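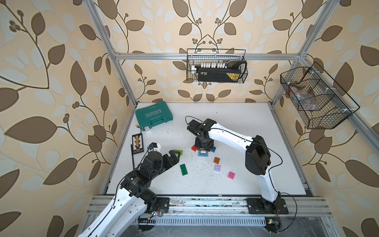

Two-arm cell at Gravberg, brick task. Equipment notes for the next budget round below.

1/ We have one bimanual cell and want a second before April. The plan is to copy the first cell where it works and spend money only where it slows us down. Posting the line items as I price them.

2/ Frame. Aluminum extrusion again, with both arms on one slotted rail along the front edge of the table. Keeping them on a common rail means one alignment job per cell. Drastby quotes 691 dollars for the cut bars, brackets and rail. Hardware is extra. Ask for the bag count before ordering, they round down.

3/ Arms. Same model, same parallel grippers. A different arm with more reach was on the list and came off. Reach is fine for this table. Mixed models would mean two sets of spares and two calibration routines.

4/ Spares. Budget 8 joint motors across the two cells. Lead time from Iduditz is 84 days, so they go on the first purchase order and the frame goes on the second. Gripper fingers we can make in house.

5/ Cables. The wrist cables loop outside the links on the current build. For cell 2 I want a sleeve and a fixed clip at the elbow. Small money, but put it on the quote or it gets bought at retail in the last week.

6/ Electronics. Boards sit open by the bases today. Adding a closed box per arm, with strain relief. Akbari has a stock size that fits the rail slots. Still waiting on their price.

7/ Walls. Printed leaf pattern on all three sides, as in cell 1. Order one extra roll from the same batch. A mismatch between cells would be one more variable in the comparison runs.

8/ Storage. Wire baskets on the bars stay. They keep loose parts off the table and cost almost nothing. No drawers.

9/ Consumables. Toy bricks, flat plates, wipes, a hand vacuum. The white top shows every crumb, so cleaning gets its own line this year.

10/ Not in this round: new cameras, a bigger table, a third arm. Cell 2 gets priced with 2 arms and the current camera modules. Will add the Akbari number to this thread when it arrives.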